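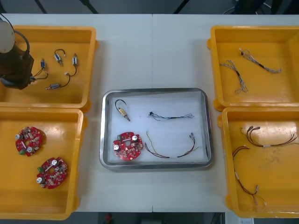 Visit to the Vaher paper mill, May

Eleven of us from the bookbinding circle went out to Vaher to see the paper mill, which opens to small groups in spring and again in the fall. I said I would write it up for the members who couldn't come, so these are my notes, tidied a little.

The bus from Ilmont leaves from the stop behind the market, not the one in front, and two of our party found this out late. They came on the next one and missed the introduction. The ride takes most of an hour, the last part of it on a gravel road along the river. If you get carsick, sit near the driver. There is a shelter at the mill stop but no timetable posted, so write down the return times before you leave.

We were met at the gate by Baiba Kļaviņa, who has run the visits for several years and worked in the finishing room before that. She gave us coats and hair nets and asked us to leave bags in the office. Phones were allowed everywhere except the boiler house.

The mill makes cotton and flax paper, mostly for printmakers, archives and people like us. It has 2 production lines. The older one is a cylinder mold machine that was moved here from another mill and rebuilt. The other is the hand room, where sheets are still formed one at a time with a mold and deckle. The two share the same beaters.

We started in the rag store. The cotton arrives as clippings from shirt makers and as linters in compressed sheets. The flax comes in bales and smells like a barn. Baiba pulled out a handful so we could feel how long the fibers are before beating. They do not bleach the flax, and the color changes a bit from one bale to the next, which is why two orders of their natural sheet may not match. I have had this problem myself with endpapers, and now I know to buy enough for the whole job at once.

The beater room is loud and we were given earplugs. A Hollander beater is an oval tub with a heavy bladed roll on one side, and the pulp goes around and around under the roll until it is ready. Cotton linters need only a short time. Flax for their thin strong sheet, sold under the name Zaltano, stays in for 8 hours. Aigars Uibo, the beaterman, checks it by stirring a spoonful into a glass jar of water and holding the jar up to a lamp. He looks for clumps. He let several of us try and we could not tell a finished sample from one that needed two more hours.

The water comes from a well, not from the river as I had assumed. It is hard water, and they like it that way because the calcium helps keep the paper from turning acid. They add chalk as well. The river is used only for cooling.

The mold machine was running a heavy printmaking stock. You stand on a walkway and look down at the cylinder turning in the vat, with the wet sheet coming off onto a felt. It moves slower than I expected, less than walking pace. The deckle edges are made by rubber strips on the cylinder, and the tearing line between sheets is made by a thin band too. Edgars Vītola was at the dry end, pulling sheets and holding every so many up to the light. Rejects go back in the beater, so very little is thrown out. He told us the usual faults are drips from the roof in winter, bubbles, and hair.

After that we had a break for coffee and rye cake in the canteen. It was included in the price. There is tea if you ask.

The hand room was the part most of us had come for. Two people work there as a pair, one forming and one couching, and they trade places halfway through the shift because forming is hard on the back. A post is 60 sheets between felts, and then it goes into the hydraulic press. We watched a full post being pressed and the water ran out across the floor and into the drain for several minutes. The sheets are then hung in small groups in the loft, over ropes coated with beeswax. The loft has wooden shutters that are opened and closed by hand depending on the weather. It takes two days to dry a post in summer and as long as a week in November.

Each of us got to make one sheet. Mine was thick at one end. Barbara Lis made a very even one, but she has done this before at a summer course. The trick, as far as I could follow it, is to finish shaking before the water has gone through. The sheets were mailed to us the next week, with our names in pencil.

Sizing is done in gelatin in a separate room with a low ceiling. It was warm in there and the smell is not for everyone. We did not stay long. The sizing affects how the paper takes paste, and I asked if they would sell unsized sheets for guards and mending. They will, but you have to order a full ream.

The last stop was the archive, one room upstairs with sample books from the mill's early years and a rack of old molds. The watermarks are sewn on with fine wire. The catalog lists 3863 samples, and Baiba said there are more in boxes that have not been gone through. My favorite was a set of blue sugar papers, still a strong color inside the book and faded along the edges. There were also some account books, and one of them had a spine repair that our group discussed for longer than our guide wanted.

The shop is by the gate. Seconds are sold by weight and are good value. I bought a pack of the Vuravis laid in cream and some offcuts for labels. They take cards, but the machine was down when we were there, so bring cash. They will roll large sheets for you but do not have tubes, and a tube is worth bringing if you have one. It rained on the way back and I kept mine under my coat.

A few practical points. The floors are wet in half the building, so wear shoes with a grip. The stairs to the loft are steep, with a rail on one side only, and there is no elevator. Two members stayed down in the hand room for that part and were given chairs. The whole visit lasted close to three hours with the break.

Aigars Jankauskaitė is putting together a list for the fall visit. The mill would like no more than twelve people. He needs names by the August meeting, and the deposit with them.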